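January, late, tea gone cold again

Long one. Saodah wants the bench rules down to a single page before the Krishnan people come. I had four pages. Cut, cut, cut. She's right that no one reads page three, I just hate losing the bit on speed limits near the shared bench. Kept it in the end, one line. 320 mm a second max with anyone inside the tape line, 90 when somebody's reaching in. She wanted one number for both. Argued till lunch.

Then the sorting task. New rule (mine, I'm proud of it): labels get written on the table before the first run, and nobody moves a basket once the log is open. At Sillarness we shifted things mid-session all the time and the results were mush. So 39 runs today under the new rules, 22 I'd sign off on. Rest go in the bin, no arguing, thats the point of having a standard.

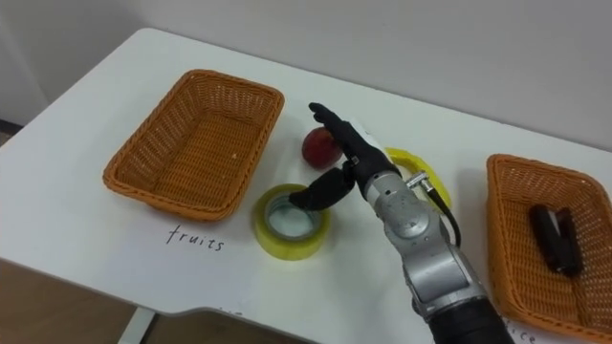

Stapler in its basket, fruits still to do.

Ditte says the start pose needs to be in the rules too, fingers up, clear of everything. Fine, but who checks it? Wrote "operator confirms out loud" and she made a face. Left it in. Also the stop button has to be in reach of whoever is logging, not just the operator. Grerell's checklist has that and ours never did, kind of embarassing.

Must do tomorrow: print the page big, ask Fekinis about the spare e-stop, rewrite rule 6 so it's a sentence a tired person can follow. Bed.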